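Print this message | E-mail this message

Subject: Re: packing for the Plekbridge walk
List: Shehata Walkers

Somebody wrote, earlier this week:

> I have done the Plekbridge loop twice and never needed
> more than a light shell and a sandwich. Are we really
> publishing a kit list? It is May. People can look out
> of a window.

I have looked out of a window. The trouble is that my window faces a parking lot at sea level and the pass is at 2,000 feet, where they make their own arrangements. So yes, there is a kit list, and it follows. Anyone who enjoys being cold is free to ignore it and stand downwind of me.

1. A jacket. One that closes all the way down. I have heard the case for ponchos, at length, and on the ridge they turn you into a kite with opinions. Check the zipper at home, top to bottom, before you trust it to a wind. Drawcords are good too, provided you remember which one you pulled.
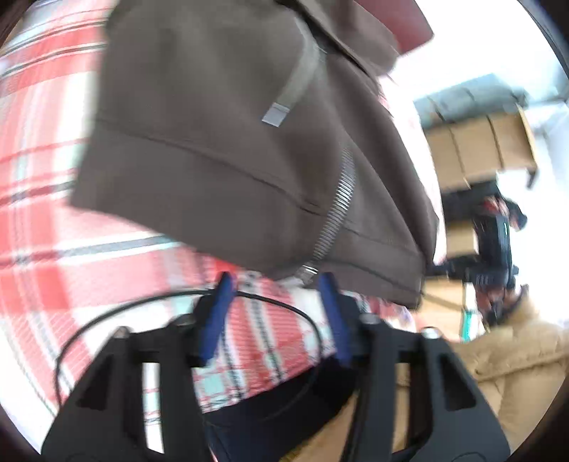
2. Boots you have already met. Last year's blisters all came out of new boxes. The Dosus store in town will sell you tape at the counter, and they know exactly why you are asking.

3. Food. The café at Kivent is open when it feels like it. I make it 7 miles to the first bench, and a single sandwich looks very small by then.

4. A paper map. The phone signal quits at the second gate and comes back when you no longer want it.

On sleeping, for those coming up the night before: the guesthouse at Kivent still has 3 rooms left. Beds are made up, so leave the sleeping bags at home. Breakfast is early, and the porridge is firm.

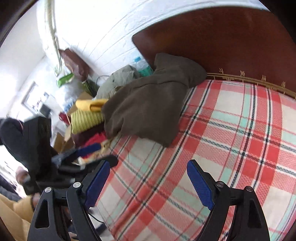
The bus leaves from outside the Shehata library at 615 in the morning, by which I mean quarter past six, and the driver does not share our relaxed view of what that means. If you miss it, there is another at noon, which will get you to the bridge in time to wave at us coming down.

Dogs are fine on the lower path but not through the sheep fields. Last time we had a long discussion about whether a very small dog counts. The farmer felt that it did.

Reply to me and not to the whole list if you want a room. I say this every year and look forward to reading all your replies on the list.

E-mail this message | Print this message | Back to top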